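From: Sheena Cowie
To: Restalach residents list
Subject: Re: Bus shelter and the July timetable

Fraser Buchanan wrote:
> Does anyone know if the 166 is still going to stop at the
> shelter after the change in July? The new timetable shows
> it going straight through to the harbour. My mother uses it
> for the surgery and can't manage the hill from the next stop.
> Also the glass is still out on the seaward side.

Fraser,

I rang the depot this morning and spoke to someone in scheduling. The stop stays. It was left off the printed timetable because they only show the main stops, and ours has been moved to the small print on the back. The first bus is now ten minutes earlier, so your mother will want the one after it if her appointment is the usual time.

The evening bus is a different matter. It is going down to 2 runs a week in winter and they would not say which ones. Ruairi Nisbet has written to ask and I suggest others do the same before the end of the month.

On the glass, the council has a quote of just over 2,000 pounds for the panel and fitting. They want to wait and do it with the shelter at the school road end. I said the rain comes straight in on the bench and was told it would be noted.

If you write in, put the stop name and the route number at the top. Letters without them seem to go to the wrong office. 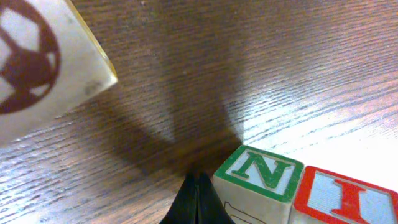 I have a few spare copies of the printed timetable, with the back page marked. They are in the porch, so help yourself.

Sheena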